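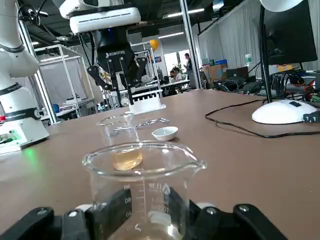 Tovevmont, 23 July 2018

Clellus two-arm bench set
Hire or buy from Bangera

People ring me up and ask whether a robot can do the washing up yet. I sell the things, so you'd expect me to say yes, and I'm going to say no, or at least not your washing up, in your kitchen, with last night's lasagne welded to the dish. What the Clellus set can do is a good chunk of the fetching, lifting and putting back that eats up the day on a lab bench or in a small workshop. That's a smaller promise but I can stand behind it, and I'd like to tell you where it's good and where it still gets in a muddle before you part with any money.

You get two white arms, a two-finger gripper for each, the table they work over, and a year of Pruva, the software we teach them with. The table is 193 cm along its long side, so do measure your doorway first (I've had one go back down a staircase and I don't want to see another). Leave room at the back for a monitor and a keyboard as well, and a lot more room for cables than you think.

What it's like to use

We set our own bench up with ordinary lab bits: beakers, a test tube rack, metal tongs, a little evaporating dish, a lamp. It's the same sort of clutter you'd find beside a sink, only with more glass in it. A beaker is a lovely test for a gripper. It's slippery and see-through, and if you squeeze too hard you're sweeping the floor. Most of the setting up goes on grip width and force, and once you've got those saved for one size of beaker you can use them again for every other one of that size.

You don't need to write code. In Pruva you move the arm where you want it, save the spot, give it a name and go on to the next. I name mine after what I'm asking for — "over rack", "by the dish" — and I can still read them a month later. A simple pick up and put down takes me less time to teach than a cup of tea takes to go cold. Anything that needs both arms at once takes me an afternoon, and sometimes I give up and do it the next morning.

Chores I'd give it today: moving beakers and small bottles between fixed places, putting test tubes in a rack, clearing a bench at the end of a shift if the things on it are ones it has been taught. Chores I'd keep for yourself: wiping up a spill, folding anything, threading cables, and getting a lid off when somebody strong put it on. Wiping is the one that annoys me. It looks so easy! But a sponge squashes and drags and never ends up where it started, and the arm has to feel how hard it's pressing the whole way across. We're working on it. I wouldn't buy a set for it.

Tongs are in between. Lying flat on a table they're thin and there isn't much to get hold of, so where you leave them matters a great deal. A strip of foam under the handles helps no end and costs pennies. 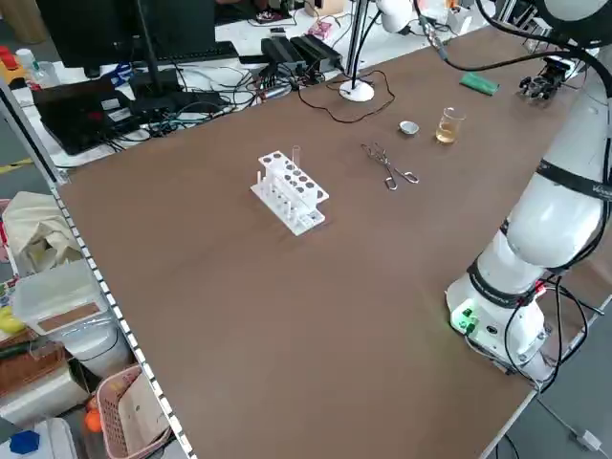 Florencio Olmedo wrote to say that I'm still being too kind to it. His view is that a chore only counts as done when you can leave the room, and that if somebody has to stand there and put the tongs straight every time, all you've bought is a slower pair of hands and a new job for the person watching them. He'd sooner have one arm that does one thing all night than two that do six things with a minder.

Fair enough, and I went back and forth on that for a while. For plenty of workshops he's right, and we do sell the arms singly. But some jobs want a second hand. One arm can steady a rack while the other brings the tube over, and with a single arm you end up making clamps and holders for everything, which is a chore in itself. My advice is to write down the dull jobs you do in a week and mark the ones where you use both hands. If hardly any get a mark, buy one arm and spend what's left on something nice.
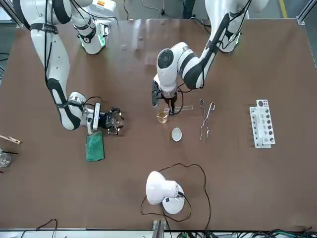 The other thing to look for on that list is how much your stuff wanders about. A home is hard because everything is somewhere else each evening. A bench is easier, and a bench where people put things back is easier still. If yours is the sort where the tongs turn up in the drawer with the biscuits, sort that out first. You might find you don't need me.

Glass and liquids

Start with 100 ml beakers, filled low. Keep to water until you trust your settings, and slow the arm right down for anything with liquid in it. Pruva has a speed limit you can fix to a single step, so you don't have to crawl through the whole job for the sake of one beaker.

Please don't use the set with anything you wouldn't want on the table, the floor or yourself.

Prices and delivery

Hire is £622 a month, with a three-month minimum, and that includes Pruva and me on the end of the phone. If you go on to buy, we knock your first three months off. Delivery takes 22 working days from your order. Table, arms and grippers come ready fitted, and somebody from Bangera stays with you for the first day of teaching.

We don't supply the glassware.

To book a go on the bench at Tovevmont, send us your list of jobs and bring the awkward objects with you. I like the awkward ones best.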